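Two arms, one clock: how Tovex schedules a moving belt

Ronja Eide spent most of the summer on a piece of software that decides when a robot arm should wait. She is the lead developer of Tovex, a planning and control package for two-arm sorting cells, and she says waiting is the part of the job that customers complain about most.

"They see an arm standing still and they think it's broken," she said. "Usually it's standing still because the other arm has the space."

Tovex is made by Sadulero, a small company that sells software and leaves the hardware to others. Eide joined as its second employee. Noel Umali, who writes the perception code, came later from a job in warehouse scanning. The two of them talked over a long lunch and then for most of an afternoon at the bench.

The package has three main parts. One finds objects on a belt and in trays. One plans the arm motions. The third, which they call the clock, keeps a shared timeline for both arms and the belt. Every motion has to book its time there before it can run.

Earlier versions had no clock. Each arm had its own planner, and a safety check stopped both when they came too close. Umali said that worked until the belt was switched on.

"With a still table you can stop, think and go again," he said. "With a belt, the thing you wanted has moved while you were thinking. So you plan again, and now the other arm has changed its mind too."

The team logged 447 stops of that kind in one stretch of testing in August. Eide went through the logs by hand. In 288 of them, she said, both arms had asked for the same part of the table and neither plan was wrong by itself.

Her fix was to make the planner ask for a place and a time together. A request that can't be met is pushed back in steps of 40 milliseconds until it fits. If it still doesn't fit after 500 milliseconds, the object is dropped from the plan and the camera side is asked for a fresh list.

"It's a booking system," Eide said. "I worked on one for a ferry line when I was a student. I took more from that than from any robotics course."

Umali's side has its own troubles. The perception module has to give each object a position and also the time at which that position was true. In the first release the time came from the computer that received the image, and it drifted when that computer was busy. Picks landed a little behind the object. He moved the time stamp to the moment of capture and added a check that rejects any frame older than the last one used.

He also gave up on one large model for everything. Color is now handled in a separate step, after the object has been found, so a change in the lighting can upset the color label without losing the object. Glare is still a problem. "I can live with a wrong label," he said. "I can fix that on the next frame. A missing object I can't do much about."
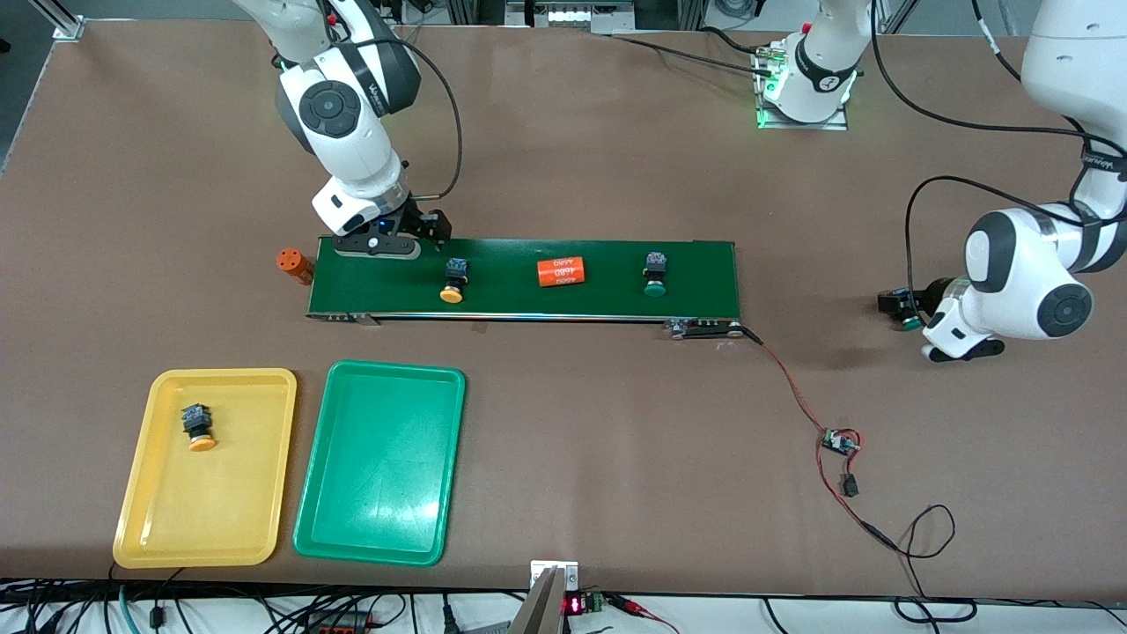
Doston, September 26, 2018

The bench uses push-button parts with yellow or green caps, and the trays are yellow and green as well. Orange cylinders are mixed in, including a battery marked 4800. Eide likes having the cylinders there because a round part gives the grasp planner a different problem from a button.

The hardest case in the test set is one where an arm is already holding a part and the other wants to reach the belt. The planner has to treat the held part as extra length on the gripper. Version one ignored it. The current version adds it to the arm's shape as soon as the fingers report a grip, and takes it off when they open.

The first outside user is Magbanua, a repair business that sorts switches from returned control panels. Its staff asked for something Eide had not planned: a plain text log that says why an arm is waiting. It now prints one line per wait, with the name of the arm that holds the booking.

"That took me a morning," she said. "It has saved us more phone calls than the planner did."

The next release will let users change the belt speed during a run. At present Tovex reads the speed once at startup and trusts it. Umali wants to measure it from the images instead, and the two have not agreed on that. Eide would prefer an encoder on the belt. They plan to test both.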